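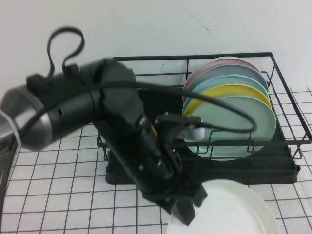

Plates and the wire dish rack on the tiled worktop.

About the Guerreiro School of Household Practice

The Guerreiro School of Household Practice teaches the daily work of the kitchen to adults and to students in the upper grades. Instruction covers washing up, drying, putting away, the care of work surfaces, and the orderly use of cupboards and shelves. The School is located in Multville and serves residents of the town and the surrounding district.

The School offers no training in cooking. Its founders held that instruction in cooking was already widely available in the region, while the work that follows a meal was left to be picked up at home or missed altogether. That view continues to guide the program, and all courses listed in the catalog concern what takes place before the stove is lit and after the table is cleared.

Our History

The School began as an evening class of 16 students in the meeting hall on Ukalach Street. Enrollment grew steadily, and within a short time the class required a second evening and a sink of its own. The present premises were taken on a long lease and fitted out over one summer. To date, 1,432 students have completed at least one course with the School.

The name Guerreiro was taken from the building, which housed a dry goods store of that name for many years. The original lettering remains above the street entrance. The shelving from the store was kept and is in use in the linen room.

Courses of Instruction

The Foundation Course is open to all applicants and has no entrance requirements. It consists of 16 class meetings. Students begin with the sorting of dishes and proceed to washing by hand, rinsing, racking, and drying. Plates are treated first, as they make up the greater part of the work in most households. Students are taught to group plates by size, to scrape them before stacking, and to keep glassware apart from them at every stage.

The use of the dish rack receives particular attention. Students learn to fill a rack from the back toward the front, to stand plates so that air can pass between them, and to leave room for the hand when pieces are removed. Instructors ask that racks be emptied completely before they are filled again. The course also addresses the placement of the rack on the counter, its distance from the wall, and the routine cleaning of its wires and feet.

The Surfaces Course is intended for those who have completed the Foundation Course. It deals with counters, tabletops, wall edges, and the coverings laid over them. Students practice on tile, stone, wood, and laminated board, and on patterned sheets of the sort used to protect a worktop. 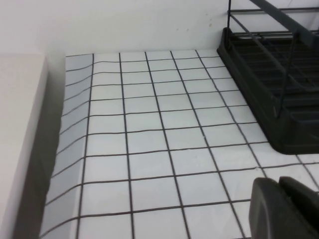 Particular care is given to edges and corners, where crumbs and water tend to collect. Coverings should be lifted and wiped underneath once a week. A sheet that has begun to curl at the side should be laid flat again and trimmed if it is too wide for the surface. Walls behind a counter are wiped from the top down with a damp cloth, and small marks are treated separately so that they are not spread.

The Household Order Course is the most advanced of the three. Students prepare a written plan for a kitchen of their own choosing, giving the place of each article and the order in which it is to be used, cleaned, and returned. Plans are reviewed individually by an instructor and returned with comments. Completed plans from past years may be read in the School library by arrangement with the office.

Premises

The School occupies the ground floor and the lower level of the building. There are 2 practice kitchens on the ground floor, together with the linen room, the office, and a small library holding some 61 titles on household subjects. The lower level is used for storage and for the lending collection. Enrolled students may borrow racks, dishpans, trays, and sets of plates for practice at home. Items are to be returned clean within the lending period.

The entrance and the practice kitchens are accessible by ramp. Counters in one of the kitchens may be adjusted in height on request.

Relationship with Plavedgate

The School is a member of the Plavedgate Association of Practical Schools and follows the standards of the Association with regard to class size, instructor training, and the handling of complaints. Certificates issued by the School are accepted by the other members of the Association for entry to their courses. A representative of the Association visits each year, and the resulting report is available at the office.

Admission and Fees

Applications are accepted throughout the year. The Foundation Course begins in the fall and again in May. Fees are payable at enrollment and include the use of all equipment and materials on the premises. Students are asked to bring an apron, closed shoes, and two dish towels. Reduced fees are available to residents of Multville who are enrolled in full-time education, and application forms for the reduction may be obtained from the office.

Students who miss a class may attend the same lesson with another group, provided that space is available. Fees are not refunded after the third class meeting.

Contact

Inquiries should be directed to the School office, Ukalach Street, Multville. Visitors who wish to see the practice kitchens are requested to make an appointment in advance.

Page last revised April 18, 2021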